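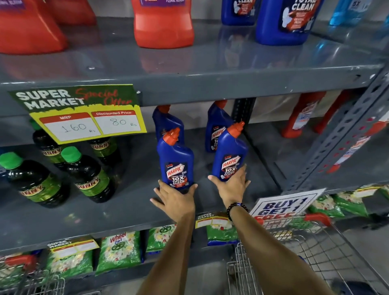 Re: [regles-manip] Consignes rayon entretien, version 3

Bonjour à tous,

réponse rapide entre deux réunions. Je reprends le message de Dorian :

> Le 25/08/2022, Dorian Gaillard a écrit :
> Pour Nesten on garde la règle des 50 N max au serrage, flacon plein ou pas ?
> Et les prises à deux bouteilles, une par main, on les autorise ou on les sort du protocole ? Poulain n'en veut pas.

Serrage : oui, 50 N, plein ou vide. Pas d'exception par produit, sinon ingérable côté Viserik.

Deux flacons à la fois : je suis pour les garder, mais étiquetés à part. Les gens font ça en magasin, le robot devra savoir le faire aussi. Par contre vitesse limitée à 100 mm/s tant que les deux pinces sont chargées — c'est dans le brouillon de Vonport, personne n'a râlé.
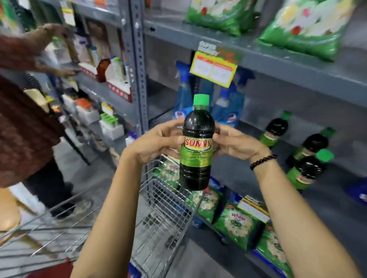 Pour les liquides type nettoyant sol, bouchon à vis : prise à deux mains sur le corps, jamais par le bouchon. Bouteille verticale avant tout passage au-dessus du chariot. À mettre en section 3 svp, j'ai pas la main sur le fichier.

Reste la distance aux clients. 400 mm me parrait court dans une allée où quelqu'un se sert en face. Arrêt complet si un bras se tend vers le rayon, même de l'autre coté. Des objections ?

Relecture avant fin août si possible.

Catégorie : Robotique de service > Sécurité et bonnes pratiques

Contacter les modérateurs | © Liste regles-manip | Haut de page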